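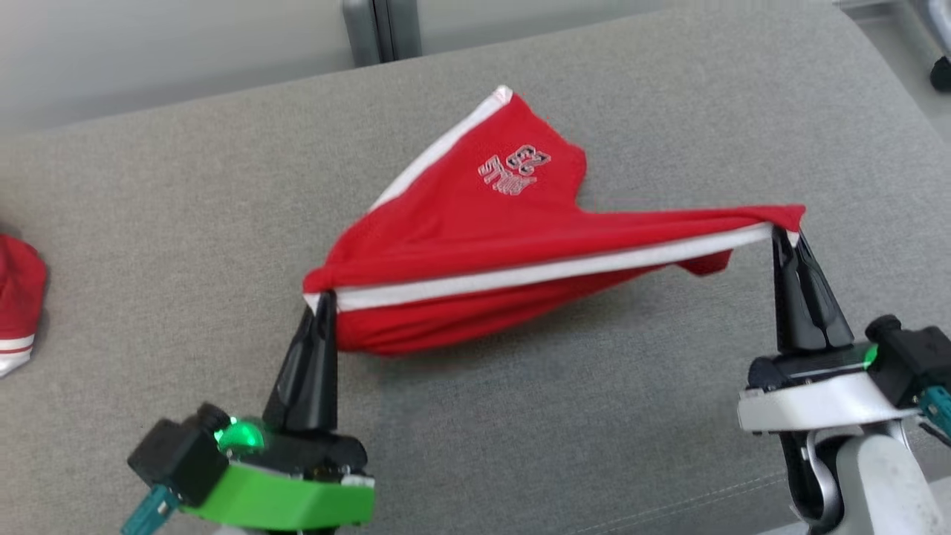

Why do I still watch a show where grown adults get sacked from jobs they never had?

Because my sister-in-law Karla Mendoza rings me at the first ad break, and if I haven't been watching I have to hear the whole thing described to me, with voices.

The show is The Long Table, for those of you with better things to do at half past seven. Two teams of semi-famous people run a pop-up restaurant, somebody overcooks the lamb, and at the end the host puts on his sad face and sends one of them home in a hire car. I've seen five seasons of it. I could have learnt Portuguese.

This season's problem is Melquiades Barajas. You might remember him from that police drama, the one with the boat. He's charming, he can chop an onion, and for the first few episodes he was the only person on the red team who said thank you to the dishwashers. Then he got put in charge of the wine list and we all found out what he's like by ten at night.

I don't mean he threw anything. He just got slower and sweeter and started telling the same story about a horse. Yesenia Aguirre, who used to read the weather and is running that kitchen like a submarine, asked him for the desserts seven times. The editors put a little bell noise on each one. I laughed at the first few, and by the last one I'd gone off my toast.

What gets me is the producers. Somebody wrote a challenge called "Match the Bottle" and somebody else handed it to the bloke who'd said in episode one that he was trying to have a quiet year. Then they filmed him for 24 hours and cut it down to the worst bits. When the host leaned over at the final table and told him to look after himself, in that voice, I said a word at the telly that made the dog leave the room.

Karla's view is that he's an adult and he signed the form. She also thinks Fiifi Antwi will win because he has nice forearms, so weigh that up how you like. My own money is on Yesenia, although she'll need to stop calling people "mate" when she means something much worse.

Melquiades did a radio interview afterwards and sounded well. He'd gone home to Cárdenas to stay with his mum, he was sleeping, he'd been fixing a fence. The announcer asked if he'd go back for the reunion episode in March and he laughed for quite a long time.

I'll be watching the reunion, obviously. The phone will ring at the first ad break and I'd like to be able to say I saw it.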